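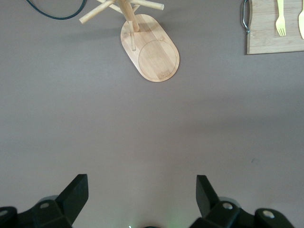 Shona Costigan would rather we had put the price of the table before the price of the arm. She read an early draft of this section and wrote back that people shop for the robot first, fall in love with it, and then find there is no money left for anything it is supposed to stand on, hold, or pick up. We moved the table to the front on her advice, and we have kept a few more of her remarks where they seemed useful.

Section 2. Planning and Budgeting Before You Order

Welcome back! If you have come straight from Section 1, you already know what the Gotorum bench kit is and what it will do for you. Now comes the part with the pencil and the measuring tape. Please do read it all the way through once before you fill in the order form, even if you have bought equipment like this before. It takes one cup of coffee, maybe two if you stop to argue with somebody over the floor space.

This section covers a single-arm station for tabletop handling work: mug trees, cutting boards, forks and knives, and other ordinary kitchen things. If you are planning a two-arm station, read this section first and then go on to Section 3, where the extra costs are laid out.

2.1 Decide what the station is for

1. Write down, in plain sentences, the jobs you want the arm to do in the first season. "Pick up a fork from a board and put it down somewhere else" is a good sentence. "Kitchen tasks" is too wide to budget from, and you will end up buying for all of it.

2. Next to each job, write the objects it needs. Be fussy. A wooden mug tree with round pegs asks very different things of a gripper than a thin plastic knife lying flat, and the two of them together ask for more patience than either one alone.

3. Mark the hardest object on your list. Choose your fingertips for that one.

4. Put the list in a drawer overnight and look at it again in the morning. Cross out anything you added only for fun. (We always have at least one. It is usually something with a lid.)

Note: Keep this list. You will need it again in 2.4 and once more when you fill in the acceptance sheet in Section 5.

2.2 The table

A steady table with a dull, plain top is worth more to you than nearly any accessory in the catalog. Shiny tops throw back the room lights and make life hard for the wrist camera, and busy patterns are not much better. We like a matte top in a soft, quiet color, something that pale wood and light plastic will both stand out against.

1. Measure the floor space, and then measure the doorway. A table that will not go through the door has to be sent back, and return freight on furniture is painful.

2. Ask the seller for the load rating of the top with weight at one edge, since that is where most people mount the arm. The rating printed on the tag is usually for weight spread evenly across the whole surface, and it tells you very little about an arm swinging from a corner.

3. Leave some open surface in the middle of your layout. New owners tend to crowd every object onto the table at once, and then the fingers have nowhere to come down. Boards and stands can sit toward the far side, with clear room left in front of them.

4. Plan where the cables will run before you settle on the table's position. Cable that wanders across the work surface will get into your pictures sooner or later, and a cable within reach of the fingers can be caught. Add a line to the budget for clips and a cable tray. It is a small line, but people forget it every time.

CAUTION: Do not mount the arm on a table with casters, even locking ones, unless the casters have been taken off or the legs have been bolted down.

2.3 The arm, the gripper, and the wrist camera

The arm is the biggest number on the page, so it gets the most attention and probably needs the least. Once you have picked your reach and your payload, there is not much left to choose. The gripper is where you should spend your evening.

1. Choose the arm from the reach table in the appendix. Measure from the mounting point to the farthest object you want to pick up, and then choose the next size up. An arm working at the very end of its reach is slow and a bit shaky, and you will be unhappy with it.

2. Choose the gripper body. The standard kit comes with the two-finger body, and for most tabletop work that is the right one.

3. Choose the fingertip pads. The tapered black pads are part 3021 on the order form. They are narrow enough to get at a peg or a handle, with flat faces that hold a thin edge fairly well. Order spares with the first shipment. Pads wear with use, and a separate order later on means paying for a second delivery.

4. Add the wrist camera and its bracket. Check that the bracket lets the camera see both fingertips and a good stretch of table beyond them. If the fingertips are out of view, you will be guessing at every grasp, and so will any software you put behind it.

5. Add a set of drivers that fits the finger screws. Yes, it is only a hand tool, and yes, you very likely own one. Buy a set anyway and keep it in the station drawer, where it will be on the day you want to change pads.

Note: The Skumix controller is included in the price of the arm. The Markiva controller is sold separately and needs its own power supply, so please add both lines if you go that way. We have had more than one customer unpack a lovely new controller with nothing to plug it into.

CAUTION: Screws on the fingers and joints can loosen while the station is in regular use. Switch off the power before you check or tighten them, and keep your hands out of the gap between the pads whenever the power is on.

2.4 Objects and consumables

Bring out the list from 2.1. You would think this would be the cheap part, and it can be, but it has a way of growing while you are not looking.

1. Buy each object in pairs where you can. Shops change their stock, and the same bamboo board you bought in January may have a different handle by summer. If your results depend on a certain shape, a twin in the cupboard is a comfort.

2. Mix your materials. Wood, wire, and light plastic all behave differently under a fingertip, and they look different to a camera too. Pale objects are especially good to include early, so that you learn what your lighting can and cannot do.

3. Set aside money for replacements. Things get dropped, pinched, and pushed off the edge, particularly in the first weeks.

4. Add a storage bin with a lid and a marker for labeling it. Objects that belong to the station should live at the station, or they will drift off to the break room and come back with coffee in them.

Shona's comment on this part of the draft was short. She asked us to tell people to buy the ugly, ordinary version of everything, on the grounds that a beautiful mug tree makes everybody too careful around it. We agree with her.

2.5 Working out the total

The sheet at the back of this manual has a blank line for each item. Fill it in using pencil, in this order:

1. Table, delivery, and floor fixings.
2. Arm, with the mounting plate.
3. Gripper body, pads, and spare pads.
4. Wrist camera, bracket, and cable.
5. Controller and, if needed, its power supply.
6. Lighting. One soft lamp on a stand is a good start, and you can move it about until the shadows on the table stop bothering you.
7. Objects, spares, and storage.
8. Training time for the people who will run it.

For lines 6 and 7 together, our own test bench at Bednarek was given a budget of 2000 dollars, and that money had to last the season. Yours may need more or less depending on how rough your jobs are, but please do write a real number there. A blank reads as zero to whoever signs the order.

Line 8 is the one most often left out. Allow four working days for each person before you expect useful work from the station. Those days cost you wages even though no invoice ever arrives for them, and a manager who has been warned about them in advance is a much happier manager.

Note: Prices on the order form do not include freight or sales tax. Ask for a written quote that shows both, and check how long the quote stays good. If your purchasing office is slow, ask for the longer quote period right at the start. We are glad to give it, but we cannot add it after a quote has run out.

2.6 If the total is too high

It happens, and there is no shame in it. Try these in order, and stop as soon as the number fits.

1. Shorten the object list. Two jobs done well will teach you plenty.

2. Go back to the reach table and see if moving the mounting point would let you use the smaller arm.

3. Hold off on the second set of lamps.

4. Ask us about a refurbished controller. Stock changes, so a phone call is quicker than the website.

Please do not save money on the table, the mounting plate, or the stop button. If those three do not fit, it is better to wait for the next budget and order the whole station then.

When the total is settled, copy it onto the order form in ink, keep the pencil sheet with this manual, and go on to Section 3 if you are adding a second arm. Single-arm customers can skip ahead to Section 4, Receiving and Unpacking.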